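Section 7: Making up the bed

This section applies to all bedrooms in the Tornine and Nava guest houses. It should be read together with Section 6 (Stripping and bagging used linen) and is to be followed at each change of guest, and at every second-day service where the guest has asked for fresh sheets.

7.1 Before starting

1. Wash and dry your hands. Gloves worn for the bathroom must not be worn for the bed.
2. Open the curtains fully and switch on the ceiling light.
3. Check the mattress and the mattress protector for marks, tears and damp. A marked protector is to be changed. A marked mattress is to be reported on the room sheet, and the bed must not be made up until the housekeeping office has replied.
4. Bring the linen for one room only. Clean linen is to be kept on the trolley shelf or on a chair, never on the floor.

Caution: Release the brake on the bed before moving it and apply it again afterwards. Beds in the Nava rooms are heavier than those in Tornine and should be moved by two persons.

7.2 Fitting the bottom sheet

1. Unfold the sheet lengthways along the middle of the mattress, with the wide hem at the head.
2. Open it out to both sides. The overhang should be the same on the left and on the right.
3. Lift the mattress at the head and tuck the sheet under by at least 300 mm. Keep the back straight and bend at the knees.
4. Fold the two head corners at an angle and tuck them in.
5. Move to the foot, draw the sheet towards you and repeat.
6. Tuck in the long sides, working from head to foot.
7. Smooth the surface with the flat of the hand, from the centre outwards.

Note: Sheets supplied by Turesen are pressed in a flat fold and will show fold lines when first opened. Small creases are acceptable at this stage. Deep creases under the place where the guest will lie are not, and the sheet should be drawn tight again.

7.3 Pillows

1. Hold the pillow by one short end and shake it so that the filling is spread evenly.
2. Draw the pillowcase on from the open end. Do not hold the pillow under the chin or against the body.
3. Turn the flap in over the end of the pillow.
4. Lay the pillows side by side at the head of the bed, with the open ends facing away from the door.

Note: Pillows are to be in place before any coloured cloth or throw is brought to the bed. This allows the line of the pillows to be used as a guide.

7.4 The throw

The throw is the last item to go on. It is washed separately at no more than 20 degrees and is returned to the floor cupboards in its own bag.

1. Take the throw from the bag and let it drop open. If it has come back tightly folded, shake it once, away from the bed.
2. Pick it up by one edge and lower it on to the sheet. Do not drag it across the pillows.
3. Find the two long edges and draw them apart before attempting to straighten the folds.
4. Set the throw across the lower part of the bed and even up the drop on each side.
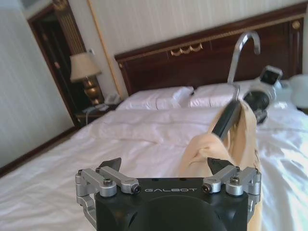

Plusport Residential Services – Housekeeping and Linen Department

A beige cloth on a white sheet shows every fold, and a crumpled one should be opened out fully before it is laid. Hold it clear of the sheet while finding the edges. If the folds remain after it has been smoothed by hand, put the throw back in its bag, mark the bag for pressing and take another from the cupboard.

Caution: Do not use a hand iron or steamer on a made-up bed.

7.5 Final check

1. Stand at the foot of the bed and confirm that the pillows are level with each other.
2. Check that no part of the sheet or throw touches the floor.
3. Sign the room sheet and enter the number of any item set aside.

Faults in new linen – loose hems, thin patches, wrong sizes – are to be entered on the Turesen returns form and handed in at the end of the shift. Torn items must not be put back into the general laundry bag.

Section last revised 12th April. The next stock count will be held in August.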